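# Keeping a small throw tidy on a leather sofa

**Javiera Cabral**, 9 Jun 2026

We've had a cream leather sofa since last July, a Birex one with the tall padded headrests. I like to keep a throw on the seat because the leather feels cold in the evenings. The trouble is that the throw never stays put. It slides down the back, ends up on the carpet, and by bedtime it's a crumpled heap in one corner of the seat. 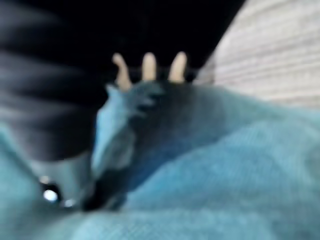 My throw is a cheap one from Jinach, 112 cm on the long side, and it cost 18 pounds. I don't want to pin it or use anything with hooks that would mark the leather. It's a soft, light teal-blue cloth with a slightly towel-like grain, and once it has been bunched up you get deep folds in it like these that take some shaking out. I've tried tucking it down the gap between the seat cushions, but it works loose as soon as someone sits down.

Is there a way of folding it so that it looks decent and stays where it is? And is it better on the seat or over the back? The back is the buttoned kind, so it isn't flat.

---

**Oğuzhan Saraç**

I've had leather sofas for 20 years and my answer is to stop trying to cover the seat with something that small. Fold it and keep it at one end. You can open it out when you sit down and fold it again when you get up.

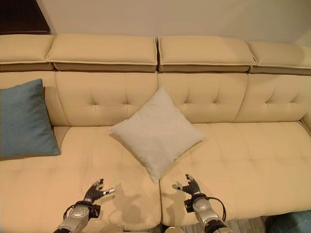
It helps to clear the seat first. Move the cushions up to the end, wipe the leather over with a dry cloth and check down the gaps for crumbs. Fleece and towelling pick up every bit of fluff and then hold on to it. If you fold the throw on top of crumbs you'll only be pressing them into the leather the next time someone leans on it.

Then fold it like this:

1. Pick it up by two corners of a short side and hold it out in front of you, clear of the floor.
2. Give it a couple of shakes and let it hang.
3. Lay it on the seat, long side along the front edge.
4. Fold it in half lengthways, then in half again the same way.
5. Fold the ends in to the middle, then close it like a book.

Smooth it with your hand between folds. Put it down with the folded edge facing the room and the loose edges towards the back.

I do mine standing in front of the sofa and use the seat as a table. If you have two big seat cushions, stay on one of them. The seam between them makes a dip, and the bottom layer goes into it.
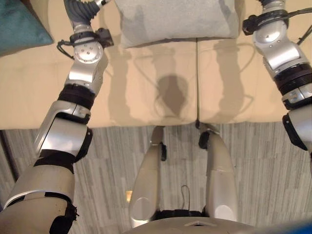 *Cream seat with the seam between two cushions.*

As for seat or back, I'd say seat. A throw over buttoned leather sits on the high points and slips off.

---

**ririk_home**

just get a bigger one. ours is from Awasthi and goes right over the arms, never moves

---

**Javiera Cabral**

Thanks both. A bigger one would hide the whole sofa and I do like the look of it, so I'm going with the folding.

I tried it this afternoon. Holding it up by the sides and letting it hang makes more difference than I expected.
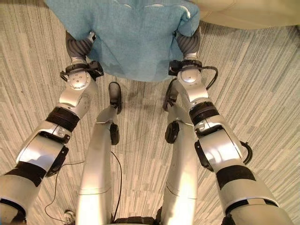

My first go came out lopsided. I'd picked it up by the long side by mistake, so the ends were nowhere near each other. The second was better and I've left it on the seat by the teal cushion.

One more thing, does the washing make it slide more? I used fabric softener last time and it feels slippery now.

---

**Oğuzhan Saraç**

Leave the softener out. I wash mine at 30 with half the usual powder and dry it flat. It should feel less slippery after 2 washes.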